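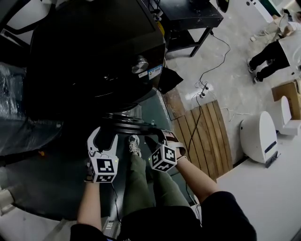
Chapter 9
Small Faults, Late Failures

In this chapter you will:
trace a failure on a robot cell back to a fault that happened weeks before
tell apart a fault, an error and a failure
inspect a hand-held gripper and its work area before a session
write an incident report that another person can use

Words to know: fault, error, failure, marker cube, offset, protective stop, near miss, reset

The case: Marty and the tilted disk

Ustora is a small repair shop in Tallimness that rebuilds heavy bench machines. Part of the job is seating a flat disk on the base of a machine while the housing is still on. A person usually does it sitting on the floor, holding the disk by the rim with both hands and easing it up until it sits level. It is slow work and hard on the wrists. The shop wanted its two-armed robot, Marty, to take over.

Marty was trained by demonstration. In November, workers did the task over and over with a pair of Pastik hand-held grippers, one in each hand. Each gripper has two fingers that open and close, and carries a cube printed with square patterns. Software finds the patterns in the camera pictures and works out where each gripper is and how it is turned. The shop ended up with 3,562 demonstrations, and the robot's control program was built from them.

Marty's first weeks went fairly well. It seated disks at a steady pace and stopped when it should. Then it began to bring some disks up with the right side a little high. Most of them dropped into place anyway when the arms pressed. The operators saw the tilt and wrote it down as "slight wobble, OK."

On 10 Apr 2020, a disk came up tilted and caught on the lip of the base. Both arms kept pressing. The force on the right arm passed the limit of 30 newtons and the controller made a protective stop, as it was designed to do. Niamh Foley was running the cell. She could see the disk wedged against the lip, so she reached in to free it and asked a coworker to clear the stop. He cleared it while her hand was still between the disk and the base. The right arm moved a short way before she hit the stop button on the post. Her thumb was bruised. The disk was bent and had to be scrapped.

What the investigation found

Izzati Rahman was asked to look into the incident. She began with the arm. The joints, the fingers and the force sensor all passed their checks. She ran the arm through a test path with nothing in its grip and it went where it was told. This meant the arm had probably been told to go to the wrong place.

She then played back the November demonstrations. In most of them, the left and right grippers reached the rim at the same height. In one group, the recorded height of the right gripper was wrong by several millimeters from start to finish. The video of the same sessions showed the person holding the disk level. The records and the video did not agree.

All of the bad demonstrations came from the same 20 sessions, one after another. The session notes for the first of them had this line: "Cable caught under foot, R gripper pulled down, cube knocked. Pushed back on. Carried on." The cube had gone back onto its mount slightly crooked. It looked fine and it felt firm. No one measured it. Every recording after that carried the same offset, until the gripper was taken apart for cleaning and put back together properly.

The control program had learned from good and bad records together. For most starting positions, the good ones won out. For a few, the program leaned toward the bad ones, and Marty raised its right hand too high.

Fault, error, failure

People use these three words as if they meant the same thing. In this book they do not.

A fault is something wrong in the equipment, the program or the setup. The crooked cube was a fault.

An error is a wrong value or wrong state that a fault produces. The recorded heights were errors. So was the path that Marty worked out from them.

A failure is what happens when the system does not do its job. The wedged disk was a failure.

A fault can sit for a long time without causing a failure anyone notices. At Ustora the gap was several months, and the faulty part had already been put right by the time the damage showed. Checking the gripper in April would have turned up nothing.

The injury had its own cause, and it should be studied separately. The protective stop worked. What went wrong was the reset. Ustora's cell could be restarted by a person who could not see the hands of the person inside it, and the written procedure did not say who had to give the all clear. A perfect set of recordings would have left that hazard in place. Izzati Rahman wrote it up as finding 2 and gave it the same priority as finding 1.

The floor counts as equipment

The trouble in November started with a cable underfoot. Work areas of this kind fill up quickly: power strips, camera stands, loose boards, boxes, leads running from one table to the next. A person seated with both hands in grippers cannot easily move things out of the way, and may not be able to see what is behind them.

Before each session:
Route cables around the seated person, and tape down any that must cross the floor.
Keep power strips outside the reach of the legs.
Check that both cubes sit flat on their mounts. Measure them with the gauge.
Touch both grippers to the reference block and compare the readings.
Agree on who can call a halt.

If a gripper is dropped, pulled or bumped during a session, stop recording. Mark the last good demonstration. Repeat the gauge and block checks, and write down the readings even if they are normal.

Before you read on

Look again at the operators' note, "slight wobble, OK." Write two or three sentences on what a more useful note would have said. Keep your answer, as you will need it for the report in Section 9.4.

9.1 Finding the First Fault

Most searches for a fault begin at the place where the failure was seen. That is a sensible place to begin, provided you are ready to leave it. The first step is to write down what the system was supposed to do, in order, from the earliest input to the last movement.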